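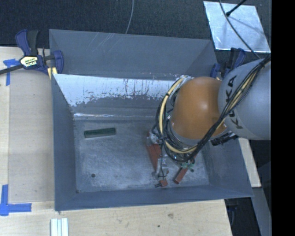 Figure 3. Poste de dévracage, bac métallique bridé par serre-joints, bras KUKA engagé dans le bac.

4.2 Règles d'exploitation du poste

Le protocole Turnia (Milošević et Tomić) fixe peu de choses sur le bac lui-même. Nous avons donc ajouté nos propres règles, appliquées aux 4 000 cycles de la campagne d'août. Bridage d'abord : serre-joints à l'arrière du bac, contrôle du serrage avant chaque série — un bac déplacé oblige à refaire le calibrage. Repères au ruban adhésif bleu sur le plateau en bois (fig. 3, à gauche), à ne jamais décoller entre deux séries.

Câbles et flexible ensuite. Faisceau attaché le long du poignet, boucle assez large pour la rotation complète, pas plus. Sur 206 arrêts consignés à Skellholm, presque 123 relevaient d'un accrochage du faisceau sur le rebord ; la version précédente du protocole n'en disait rien. Inspection visuelle des colliers toute les 400 prises.

Accès : personne dans la zone bras sous tension, même en vitesse réduite. Toute pièce restée au fond est reprise par le robot ou bien retirée à l'arrêt, énergie coupée. Les écarts sont notés dans le journal de série, avec l'heure et le numéro de cycle. La question des parois inclinées est traité en 4.3.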